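Print | E-mail

Posted in: Jobs & Gigs > Food Service > Part Time

PREP COOK / SALAD STATION, Brarkia Lunch Kitchen

Need someone by October, sooner is better. Small kitchen, lunch only, mostly office deliveries plus a walk-up window. Our current prep person is moving to full time at our other place (Punier, same owners) so the spot is open now.

Hours: in at 6:30 am, out by 2 pm. Four shifts a week to start, maybe five once the holiday orders kick in. No nights. We close the last week of the year, unpaid, sorry.

What you'd be doing
- washing, trimming and cutting greens and veg for the salad line
- dressings from our recipes, labeled and dated
- portioning lunches, up to 300 on a big day
- checking in the produce delivery, sending back what's bad
- wipe down and close out your station. Floors are shared, everybody mops

Who we're looking for
Some kitchen experience, doesn't have to be fancy. School cafeteria is fine, catering is fine. Decent knife skills or willing to learn fast. Can lift a full produce case. Shows up on time, this is the big one, the delivery truck leaves at 10:45 with or without the salads. Food handler card required, if yours is expired we'll pay for the renewal but you have to book it yourself.

Spanish a plus. Driver's licence not needed.

Pay
$23 an hour after training, a bit less for the first two weeks (ask). Tips from the window are split evenly by shift. Free lunch. $300 bonus if your still here after three months. Non slip shoes are on you, aprons and towels are on us.

Trial shift
Paid. Two hours, usually mid morning so you see the rush. You'll do a case of romaine, a batch of vinaigrette and one order start to finish with Garba Aliyu, who runs the line. Bring your own knife if you like it better, otherwise use ours.
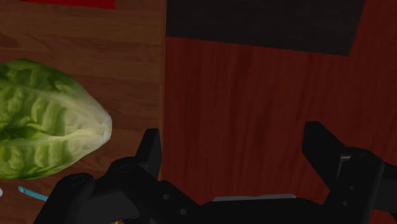 How to apply
E-mail or stop by the window after 2 pm and ask for Salamatu Balogun. Please don't call during lunch. Send a resume or just a few lines on where you worked and when, plus what days you can't do. One reference, with a phone number that works. If Salamatu is out, leave it with Oluwaseun Obi at the front.

We're at the back of the Okoro building, side door, green buzzer. Trial shifts are going on now and we'll hire as soon as we find the right person.

Tags: prep cook, salad, lunch shift, no nights

E-mail this listing | Print this listing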